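Why Did Romans Wear a Bedsheet? All About the Toga
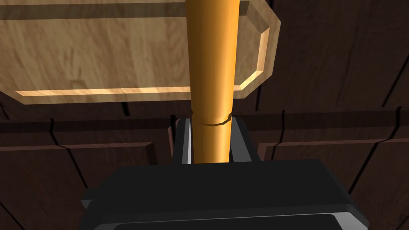
I get a lot of letters about what people wore long ago, and the toga wins every time. Sieglinde Janssen, who is in fifth grade, wrote to me in April and asked, "Did they just wrap themselves in a sheet?" Well, sort of! But a toga was a lot bigger than any sheet on your bed, and it was usually made of wool.

How big? A large one could be more than 14 feet long. Try measuring that out in your hallway (I did, and I ran out of hallway). One edge was curved, so if you laid the whole thing flat on the floor it looked a bit like a giant half circle.

How did it stay on?

Mostly by folding and draping. You started with one end hanging down over your left shoulder, pulled the rest around your back, brought it under your right arm, and threw what was left over your left shoulder again. Your left arm ended up holding a big armful of cloth. No running, no climbing, no ball games! Rich Romans often had an enslaved person help them get the folds right.

Underneath went a tunic, which was like a long, loose T-shirt with a belt. At home or at work, lots of people wore just the tunic -- much comfier, if you ask me.

Who got to wear one?

Togas were for Roman citizens, and mostly for men. Grown women usually wore a long dress called a stola with a cloak on top. Boys from citizen families had a toga with a purple stripe along the edge. When a boy was old enough, often at 14 or a little later, he swapped it for a plain one, and his family had a celebration.

Men who wanted to be elected rubbed chalk on their togas to make them extra bright. The Latin word for that bright white was candida, and that's where we get our word "candidate." I love that one!

Yolotzin Pacheco asked me how they washed them. That's a smelly story -- it involves old pee -- so I'm saving it for next time.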